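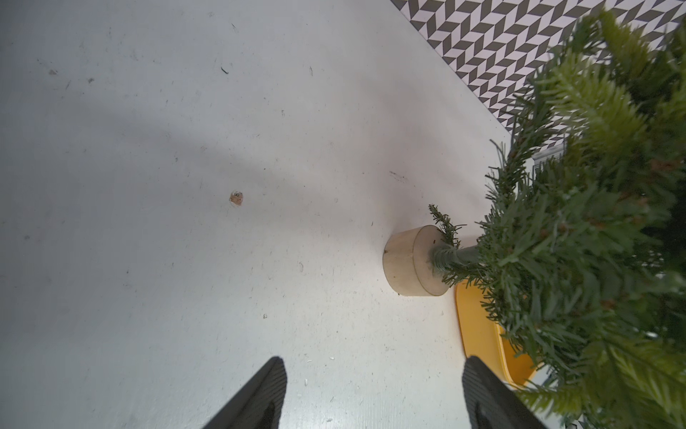
How to Make Weeknight Fried Rice Without Calling for Takeout

Every August it gets too hot to cook and I start ordering fried rice from Wokness, a restaurant I keep in business despite the name. Last Thursday the wait was long enough that I could have gone home, cooked a pot of rice, chilled it, and fried it myself. So the next time I did, and I've been insufferable about it since.

This makes enough for four people, or for two people and one lunch that somebody eats standing up at 10 p.m.

What You Need

4 cups cooked long-grain rice, cold
3 eggs
3 tablespoons neutral oil, divided
1 small onion, diced
2 carrots, diced small
3/4 cup frozen peas
3 cloves garlic, minced
1 tablespoon grated ginger
4 scallions, sliced, whites and greens kept apart
2 tablespoons soy sauce
1 teaspoon toasted sesame oil
A pinch of white pepper

Step 1: Deal With the Rice

Cook it the night before if you are the sort of person who knows on Wednesday what you want on Thursday. I'm not. Spread the hot rice on a sheet pan, let the steam come off for a few minutes, then put the pan in the fridge, uncovered, for an hour. Break up the clumps with wet fingers. Get the small ones too. A clump that goes into the pan comes out of the pan, only now it's brown.

Step 2: Chop Everything First

Once the heat is on you will have no time to hunt for the ginger. Keep the carrots smaller than you think they need to be, closer to the size of the peas. My friend Gintarė Šimkus cuts hers into matchsticks, and they look lovely, and I have picked raw ones out of my teeth at her house.

Step 3: Scramble the Eggs

Heat one tablespoon of oil in your biggest skillet over medium-high. Beat the eggs with a pinch of salt, pour them in, and push them around until they're barely set, 30 seconds or so. Tip them onto a plate. They should look a bit underdone and sorry for themselves.

Step 4: Cook the Vegetables

Add another tablespoon of oil and turn the heat up to high. Onion and carrots go in first, for three minutes. Then the garlic, ginger, and scallion whites for 30 seconds, then the peas, still frozen. Stir until they turn bright green.

Step 5: Fry the Rice

Push the vegetables to one side, add the last of the oil, and dump in the rice. Press it flat and leave it alone for a full minute. I know. Stir, flatten, and leave it alone again. You want a few crisp bits and a light crackling noise.

Step 6: Season and Finish

Pour the soy sauce around the edge of the pan so it sizzles on the way in. Toss, return the eggs, and chop them up with the spatula. Take the pan off the heat before you add the sesame oil, pepper, and scallion greens. Taste it. If it's flat, add a splash more soy.

A Few Notes

You don't need a wok. I own one, and it holds onions.

Leftover chicken or ham can go in with the peas. Shrimp should be cooked separately and added with the eggs, unless you like erasers.

Leftovers keep for three days in the fridge. Reheat them in a skillet with a teaspoon of water.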